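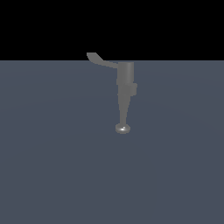 Stop Winding Warps You Don't Like

Filed under: Weaving / Opinion

Unpopular view, I know. Most of us put on warps that are too long. Way too long. And then we're stuck with them till November.

Guild advice is always the same. Loom waste costs you the same on two yards or twelve, so go long. Fine. True. But yarn isn't the only thing you can waste. I had a Tritmont wool warp on for months, a green I'd gone off by the second scarf. Kept weaving it anyway. Six scarves, all kind of dull, and I gave away four.

I-hsuan Tsao winds short. One piece, maybe a sample on the end, cut off, done. People at Flarkiddale tease her about the thrums. Her work is the best in the room — I'd say that to anyone.

Snædís Ásgeirsdóttir says I've got it backward, that a long warp is where you finaly learn the structure. She does up to 2,228 picks on a single draft before she changes anything. OK. She also likes what she puts on. Thats my whole point.

And threading, yes, threading is slow. I hate it too. Tie the new warp onto the old one if the draft's the same. An evening, tops. Less once your hands know the knot.

So sample first, wind short, cut it off if you're bored. Scissors are allowed. I cut the green one off last night, still a good yard and a half on the back beam. Rethreading in the morning, blue this time.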